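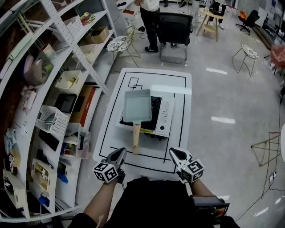 Do I really need a square pan?

24/05/2023

My sister swears by hers, so I gave in and bought one. Square cooking surface, pale gray-green, light wooden handle, made by a company called Vida. The leaflet promised "43% more room for what you love." More room than what? It didn't say.

I used it on the countertop induction unit, the white one with the knob, and made the things I always make. Eggs first. A fried egg is round and couldn't care less about corners. Two pieces of toast fit nicely, I'll give it that, but I own a toaster. The folded Korean omelet that Da-eun Myung taught me in October did come out neater than it does in my old skillet. The edges were straight and I didn't have to trim anything. One point to the square.

Then I tried to get a spatula into a corner. My spatula is rounded, like most people's, so a strip of egg stayed behind and went brown while I poked at it. You can buy a matching square spatula, of course. Vida will be happy to sell you one.

I'm also not convinced about the heat. The corners seemed slower than the middle with pancake batter, and I kept turning the pan to even things up, which didn't do much. Maybe a different cooktop would suit it better. I'm not buying one to find out.

And the handle. Wood looks lovely in a kitchen, but I wouldn't put it in the oven or the dishwasher, so that's two things my ugly skillet can do and this can't.

Storage is where I thought it might win, and it half does. It slides in next to the baking sheets. It will not nest inside the round pans, and my shelves are already full of baskets and boxes I keep promising to go through.

So I'm keeping it for omelets until the end of summer. If it's still only doing omelets by then, my sister can have a second one.

Next up is the Kirkilis garlic press, which several of you have told me will change my life. We'll see.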